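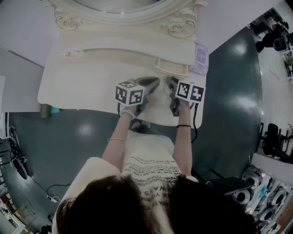
Figure 6. Wearer of a cream short-sleeved top with printed English lettering, at a vanity table.

4.2 Slogan text on everyday tops

English wording was the most common kind of print in the Taltberg sample. Of the 2445 garments logged, most of those with any text carried a motivational phrase, set in one or two type sizes and often curved across the chest (Figure 6). Phrases such as "NEVER GIVE UP" recur with small changes in wording, and line breaks often fall in the middle of a clause.

We asked 300 wearers what their top said. Many could name a word or two but not the full phrase – a pattern also seen in our pilot with 200 students in July. Fit and color were given as reasons for buying far more often than the text. Sellers at the Fothergill market gave a similar account: they order by cut and fabric, and the print comes with the lot. We therefore treat the wording as part of the garment's surface design in the coding that follows, and code its meaning separately.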